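Häufige Fragen zum Vormachen mit dem Handgreifer

Schön, dass Sie bei Rorberg mitmachen und unserem Roboter zu Hause etwas beibringen möchten!

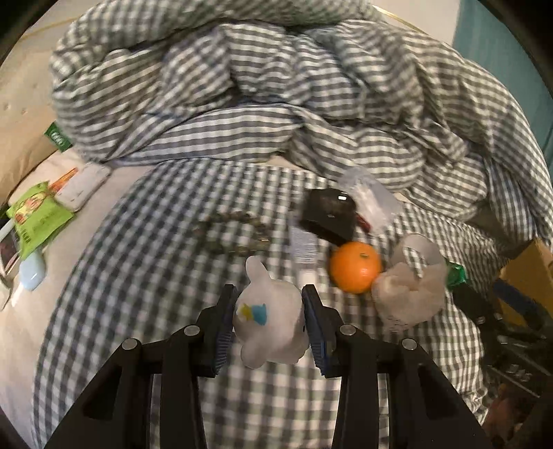 In den letzten Wochen haben uns viele liebe Zuschriften erreicht, und weil sich manches darin wiederholt, haben wir die Antworten hier gesammelt. Stand: 10. Dezember 2021.

Muss ich programmieren können?
Nein, überhaupt nicht. Sie nehmen den Greifer in die Hand, drücken ihn zu, heben etwas hoch, legen es woanders wieder ab, und genau diese Bewegung lernt der Roboter später nachzuahmen. Wer schon einmal mit einer Grillzange Würstchen gewendet hat, bringt alles Nötige mit.

Welche Gegenstände eignen sich?
Am liebsten ganz gewöhnliche Dinge, die bei Ihnen ohnehin herumliegen: Kuscheltiere, Obst, kleine Schachteln, eine Kette, ein Päckchen Knabberzeug. Weiches ist uns besonders willkommen, denn Plüsch gibt zwischen den Fingern nach, und davon haben wir noch viel zu wenig. Bitte keine Messer, kein dünnes Glas und nichts, was schwerer ist als 400 Gramm.

Muss ich vorher aufräumen?
Ach, bitte nicht! Eine zerknautschte Bettdecke ist uns genauso recht wie ein glatter Tisch. Nur Briefe, Ausweise und Familienfotos legen Sie bitte vorher weg.

Wie schnell soll ich mich bewegen?
Etwas langsamer als sonst, aber ohne zu stocken. Ein Durchgang dauert meist so um die 15 Sekunden. Greifen Sie daneben, machen Sie einfach weiter und versuchen es noch einmal; auch solche Aufnahmen behalten wir gern.

Wie viele Durchgänge brauchen Sie von mir?
Für ein Paket sind es 200, verteilt auf so viele Tage, wie Sie mögen. Wer bei 196 aufhört, weil der Arm müde ist, bekommt von uns trotzdem ein herzliches Dankeschön und die volle Vergütung.

Kann ich den Roboter auch fernsteuern?
Ja, allerdings nur in unserer Werkstatt in Dostport, nach einer kurzen Einweisung. Einen Termin vergeben wir gern per E-Mail.

Wohin schicke ich den Greifer zurück?
In der Originalschachtel an unser Lager in Atosstead, der Rücksendeschein liegt bei. Die Speicherkarte bleibt dabei im Gerät.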